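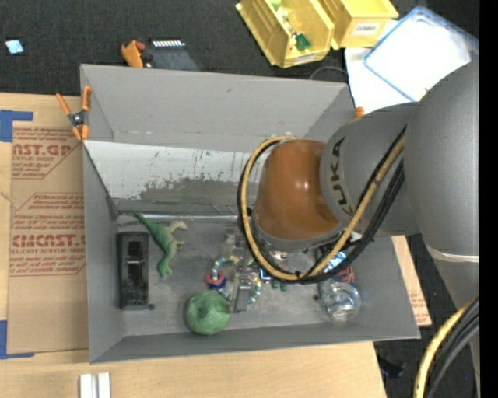 A KUKA arm at work over a grey bin of mixed items, with a beaded ring and a toy dinosaur among the contents.

Robot arms still slow at tidying up, bin trial finds

Industrial robot arms can now clear a bin of unsorted household goods without being told beforehand what is in it, but they remain well short of the pace and reliability needed for paid work in homes or shops, according to results released in July by the automation firm Daltier.

The company logged 1,653 picking attempts over the course of the trial. Each run began with a bin of unrelated items, from toys to packets and small containers, tipped in by hand and left as they fell. The arm had to remove them one at a time and place them in a second bin. No item was scanned or measured in advance.

Hard, compact shapes gave the least trouble. The arm lifted balls and solid toys at the first attempt in 70 per cent of cases. Results fell sharply for items with holes or loose parts, such as jewellery and strings of beads, and for clear plastic, which depth sensors read poorly.

"A ring of beads has a hole where the software expects a middle," said Lenni Vuorinen, who led the trial for Daltier. "The fingers close on one side of it and the rest swings. It may come up, or it may bring two other things with it."

Items lying against the bin wall caused a second group of failures. The fingers need clearance on both sides, and the control software refuses any path that brings the wrist within a set distance of the rim. Where no safe path was found, the arm nudged the item towards the centre and tried again. It was allowed 3 nudges before the item was recorded as a miss.

Cable routing also limited the work. Hoses and wiring carried outside the arm restrict how far the wrist can turn, and several grasps that were sound on paper were ruled out for that reason. Daltier said a slimmer cable guide was being tested but gave no date for its use.

The retail group Mamus, which is weighing up machines for sorting customer returns, said the figures were useful but did not support a purchase. Its staff handle returns at a steady rate through a full shift, and a trolley of 100 mixed items is treated as routine.

"We can plan for a machine that is slow," said Nii Amegashie, head of store operations at Mamus. "A machine that stops and waits for someone to come over is a harder thing to plan for, and at present it stops too often."

Mr Amegashie said the group would look again once stoppages could be cleared remotely. Mamus has no plans to test the equipment on a shop floor before then.

Work in the home is further off. An arm of industrial size needs a fixed mounting and a guarded area, and the trial did not cover moving between rooms, opening cupboards or deciding where an item belongs. Daltier described bin clearing as one step in a chore and said it had not attempted a complete one.

A second round of tests will compare two-fingered grippers with a suction tool supplied by Bakke. The item set will be widened to include soft goods, among them socks and folded cloths, which were left out of the first round.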